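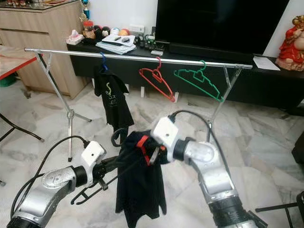
## 4. Working rules for two-arm sessions in a home

This section covers sessions in which a Cirnix two-arm unit handles clothing, hangers and a drying rack in a furnished room. Read it together with section 3 (Power and cabling). The rules apply to every operator at the Kiltville site and to anyone running a unit in a house or apartment under the Flendano program.

Two people are required for a session. One is the operator. The other is the spotter, who holds the stop button and does nothing else while the arms are powered.

### 4.1 Marking the work area

1. Place the rack on a hard, level floor. Open the legs fully and push down on the top bar to check that it doesn't rock.
2. Measure 40 inches out from the farthest point either arm can reach. Mark that line on the floor with low-tack tape.
3. Move chairs, stands and small tables outside the tape. Heavy furniture may stay where it is if the arms can't touch it at full reach.
4. Clear glass objects, trophies and figurines from any surface inside the line. Put them in another room.
5. Switch off any television facing the work area and leave it off.
6. Close doors that pets or children could come through.

**Note:** On marble or glazed tile, put rubber feet on the rack before you start. Bare metal legs slide when an arm pulls sideways on the bar, and they can scratch the floor.

### 4.2 Checking the arms

Do these checks with the power off.

1. Turn each joint by hand through its free range. Stop if you feel grit or a catch, and fill out form 9.
2. Check that the wrist module on each arm is seated square and its screws are tight.
3. Follow the cable from each wrist module back along the arm. It should have enough slack to form an easy loop with the elbow fully bent. It must not be able to drop below the gripper.
4. Look at the gripper fingers for cracks, burrs and lint. Wipe them with a dry cloth.
5. Power on, then press and release the stop button once from each side of the work area. Both arms must stop each time.

**Caution:** Don't shorten a cable loop with tape or a tie to keep it out of view. A tight cable can pull out of the module when the wrist turns.

### 4.3 Choosing garments and hangers

Use plain plastic hangers in colors that differ from the garment. A red hanger in a black shirt is a good match, while a black hanger in a black shirt is hard to follow on the monitor and should be kept for later sessions. Wire hangers are not allowed. They bend under grip force and the cut end of the hook can mark the finger pads.

Garments must be dry, with empty pockets and no pins or loose drawstrings. Don't use anything the resident would mind losing. Write down the garment type and hanger color on the session sheet before the first run.

### 4.4 Running the task

1. Set the grip force to 9 on the control panel. Do not raise it during a run.
2. Start with both arms clear of the rack and the grippers open.
3. Bring one gripper to the garment first and let it close fully. Only then move the second gripper in.
4. Keep the garment in front of the rack while the hanger is being worked. The hem may hang low, but it must not drag on the floor or catch on a rack leg.
5. Keep the fingers of one gripper from closing on the fingers of the other. If they touch, stop and back off the arm that moved last.
6. Raise the hook above the bar before moving forward. Lower it slowly and open the gripper once the bar is carrying the weight.
7. Return both arms to the start position before anyone steps over the tape.

**Warning:** Never reach in to free a caught sleeve or straighten a hanger while the arms are powered. Press stop, wait for the status light to go out, and then go in.

If a hanger falls, leave it on the floor until the run has ended. Other hangers may stay on the bar during a run, with or without clothes on them, as long as there is a hand's width between each one and the place where the next will go.

### 4.5 Limits

| Item | Limit |
|---|---|
| Runs before a rest and joint check | 40 |
| Runs per day, per unit | 64 |
| Hours on finger pads before replacement | 615 |

A run counts even if it was stopped early.

### 4.6 The resident's home

Put papers, mail and photographs away before the cameras are switched on, or ask the resident to do it. Remote controls and other small items may be moved, but they go back in the same place at the end. Do not open cabinets or drawers. Agarwal cable covers are to be used wherever a power lead crosses a walkway.

Report any damage on the day it happens, including marks on the floor. Attach the session sheet to the report and leave a copy with the resident.

Section revised April 19, 2025. Replaces the earlier sheet "Rack and Hanger Tasks."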